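The dress rehearsal at Pastville was called for seven on Tuesday, and at ten to seven Euan Yule still had no letter.

The play was called Renovel. In the second act a clerk opens a small box, takes out a letter and reads it to the woman who has waited 40 years for it. Euan played the clerk. He had carried a shoebox through four weeks of rehearsal, and Fabrice Gilbert, who was directing, had finally said he couldn't look at it anymore.

"It's on the props table," Fabrice said. "Blue. You'll have to fold it."

"And the letter?"

"Write one. You know the lines."
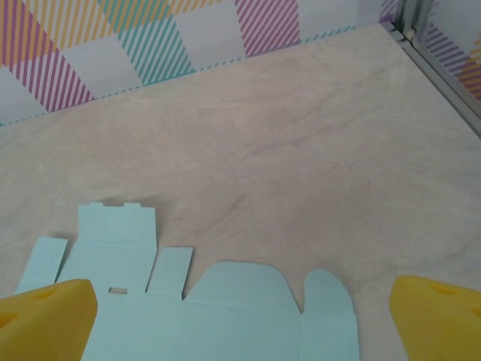

The box for Act Two, before folding.

Euan folded the thing on his knee in the wings. The first time he got a flap wrong and had to start over. Then he found a pencil and the back of an old call sheet, and sat there. He knew the speech, all 111 words of it, but when he tried to put it down he could only hear it in his own stage voice — too loud, pitched at the back row.

So he wrote to his sister in Prokusbridge instead. He asked about her knee. He said the hall held 198 and they had sold 145 for opening night, and there was a seat if she wanted one.

At seven the lights went down. In the second act he opened the box, unfolded the paper and gave the clerk's speech without a mistake, looking at the words about her knee.

"Slower," Fabrice called from the dark. "Go back to where you open it."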